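Choir on hold, and what I'm listening to

Mar 30, 2020

We were meant to be in our third week of rehearsals for the winter concert by now. The hall closed on the Tuesday before last and the council has put a chain on the car park gate, so that's settled. Josué Pimentel, our director, sent an email that night with the repertoire list attached anyway, and a note asking us to keep learning our parts at home. I've been doing it in the laundry with the door shut, as my neighbour on the kitchen side works nights.

The list is eleven pieces. Four of them are repeats from the December program, which suits me, and the rest are new. The hardest by a long way is a six-part setting of an old harvest song that Maiara Moura arranged for us over the summer. She's written the baritones a proper line for once. It goes up to an F and stays there for two bars, and then there's an entry on an offbeat that I have got right maybe one time in four. On my own I can't hear the altos, and the entry comes straight off the back of theirs, so I'm guessing.

We tried singing together over video last Thursday. Anyone who has tried this will know how it went. Everybody hears everybody else late, the software decides that one person is talking and ducks all the others, and a sustained chord comes out as a sort of gargle. Josué stopped it after the first verse. What we do now is mute ourselves, he plays the piano and sings whichever part we're working on, and we all sing along at home to him alone. It's a bit lonely but I've learnt more notes that way than I expected to. Nobody can lean on the person next to them. I hadn't realised how much I lean on Kev.

There were 33 of us on the call, which is more than we usually get in the hall.

The concert itself hasn't been officially cancelled. We'd paid a deposit of $600 on the church and they've offered to carry it over to any date in the next year, which was decent of them. The bigger loss is the tickets. We'd sold close to nothing yet, but the December concert made just over $3,000 and that money is what pays for the accompanist, the music and the hall. I don't know what happens to the accompanist. She plays for two other choirs and a ballet school and all of that has stopped in the same fortnight. A few of us have kept paying our term fees and asked for them to go to her. If you're in the choir and you read this, and you can afford it, have a think about it.

With no rehearsals I've gone back to listening to records properly, sitting down, one side and then the other. A few notes on what's been on.

I started with the Feltis double album, the live one. I've owned it for years and never liked it as much as other people do. The harmonies are lovely but there are only four of them and they've put so much echo on the voices that it sounds like a dozen. The second disc is better. There's an unaccompanied track near the end where somebody in the audience coughs and the tenor comes in a shade early, and I like that one more than anything else they've done.

Then Sunero. I only know them from the radio, and a friend from the bass section lent me two of their CDs before everything shut. They're a five-piece, three men and two women, mostly folk songs with a bit of guitar. The low voice is remarkable. I played the first track to my daughter over the phone and she asked if it was a cello. The lyrics in the booklet are printed in grey on a slightly different grey, so I've given up on learning the words.

I also dug out the Wemar carols, in March, and I'm not sorry. They recorded it in a cold barn of a place over two nights and took only what they got. The descant on the third carol is the one Josué wants us to try this year. I can now see why the sopranos have gone quiet about it.

Some practical things for choir people, since I've been asked by email and it's easier to put it all in one spot.

Josué's practice tracks are in the shared folder, sorted by piece and then by part. If you sing second alto, the file marked alto 2 for the harvest song had the wrong key at first. He replaced it on Saturday, so download it again if you got it before then.

Sheet music is the slow part. Maiara has printed the sets and is posting them to anyone who doesn't have a printer. Please don't ring her about it. She has 200 pages to get through on a home inkjet and she'll get to you.

If you want to record yourself, a phone is fine. I tried with a proper microphone and it picked up the fridge. Put the phone across the room at head height, play the practice track through headphones, and sing. The first one you hear back will be awful. Mine was flat from bar nine onwards, and I would have sworn in court that it wasn't. I've been doing one take each evening and keeping only the last of the week, and the pitch has come good a little.

Warm-ups, I do ten minutes. Humming first, then sirens, then the five-note scales on whichever vowel is giving me trouble. I skipped them for the first few days at home and had a sore throat by the Friday, and in the current climate a sore throat is not something you want to have to wonder about.

There's some talk of stitching our recordings together into one video, as other choirs have started doing. Mr Huang from the tenors edited wedding videos for a living before he retired and reckons he could manage it, but he says it's a week's work for three minutes of music, and he'd need everyone to record to the same click. I'm in favour. A couple of the older members don't have a phone that will do it, though, and I wouldn't want it done without them. Josué is going to ring them this week and see what can be sorted out.

Our next session is Thursday at seven, same link. We're doing the harvest song from the key change, and then the two repeats if there's time. Have a pencil. Josué has changed the breaths in the second verse – everyone now breathes after "barley", not before it – and he wants it marked in.

I'll write up the rest of the records next week. There's a box of my father's male voice choir LPs in the hall cupboard that I haven't opened since we moved, and I've run out of excuses. 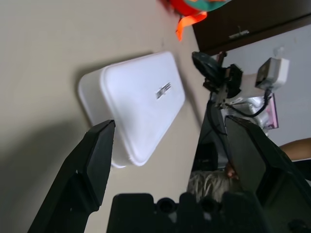
Most of them will be Welsh, if I remember rightly, and at least two are scratched beyond playing. The one I'm hoping to find is a ten-inch he used to put on while he shaved on Sundays. I don't know the name of the choir, only that the last song on side two fades out before they've finished the verse.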